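**Notice to the Performers of Brornach**

*Issued by the Office of Voice and Likeness, Fonico Interactive, May 2022*

The Office has received the letter signed by the cast of *Brornach* and has been instructed to answer it in full. Copies have been placed in the green room at the Robichaud stage and beside the door of the recording booth.

The cast asks whether the part of the Ferryman will be recast. It will not. The performer engaged for the part completed 422 lines before withdrawing from the production in November, and those lines remain the property of the game. The script calls for 765. The Office was asked to find the difference.

It was first proposed that the Ferryman speak less. The writers reduced the part twice, and on the second reading the river crossing ran for eleven minutes without a word. Test players at Cerotport reported that they had waited at the oar for him to begin. Several put down the controller and went on waiting. The Office does not regard this as a fault in the players.

It was next proposed that the missing lines be assembled from the existing ones. The sound department was given four weeks and every take on file, including the coughs. The Office attended the presentation. The Ferryman said his new lines clearly and in the correct order. At the close of the third scene he said the name of the player's dead sister, a name the performer had never been given to read, and the session was adjourned until the following morning.

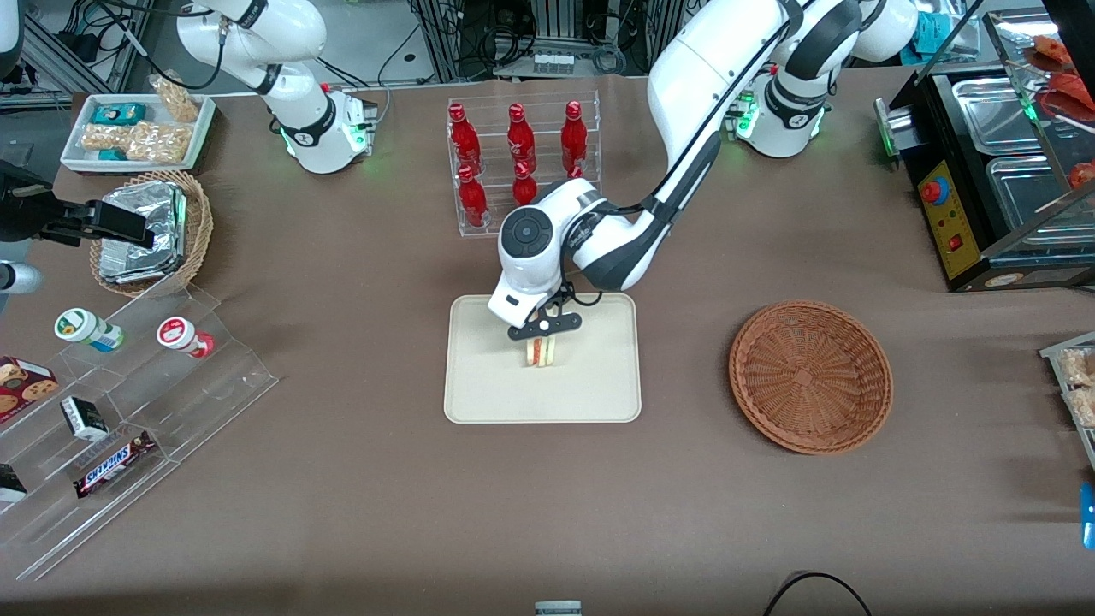
A reply came from the cast before the session resumed, left unsigned on the mixing desk, stating that the voice had been right about everything except the grief, and that any of them would have known to stop before the name. The same note asked that the performer be telephoned, as a courtesy, and told what he had been made to say.

The Office made the call. The performer listened to the scene over the line and asked to hear it again. He inquired whether the river was still in the game. On being told that it was, he said that he had always supposed the Ferryman knew the sister and had carried her across himself, some years earlier, and had been paid with a ring. This appears in no draft of the script. The writers have since confirmed that it is consistent with all of them.

He declined to return. He offered one further line, spoken into the telephone, and set no fee for it. The Office recorded it with his consent and paid him at the standard rate.

The assembled lines have been withdrawn. The Ferryman will keep his 422, and the new line will be heard once, at the far bank, by any player who does not press the button to skip. The hiss of the telephone has been left in at the request of the sound department.

Performers who wish to hear the line before release may apply to the Office in writing. Applications will be heard singly, with the booth door closed.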